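3.2 Household survey and kitchen inventory

The second stage of the study concerned the way small kitchens are arranged in rented flats. A total of 473 households in the Okine and Dehghan districts were sent a written questionnaire in October, and 400 returned it in a usable form. Tenants were asked where they prepared food, where appliances in daily use were kept, and which items were put away after each meal. The wording followed that of Tabrizi's earlier pilot in Skilik, with two questions on lighting removed.

Most tenants kept at least one appliance out on the worktop at all times. The kettle was named most often, followed by the toaster. In flats where the worktop was shorter than 100 cm, tenants were more likely to prepare food at the table, and several wrote that they did so even when the worktop was clear. Answers from shared flats were less consistent, and 37 of them were set aside for separate treatment in Section 4.

For the purposes of coding, an appliance was treated as standing out if it rested directly on the worktop, whatever its angle to the wall (Figure 2). Items on shelves or trolleys were recorded under storage.
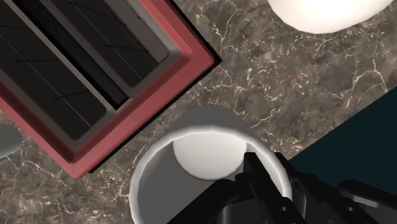

Figure 2. Toaster on a marble worktop, viewed from above (computer rendering).

The same rule was applied to the Brivanow returns, where the questionnaire had been filled in by the landlord. These returns gave no information on daily use and are excluded from Table 3.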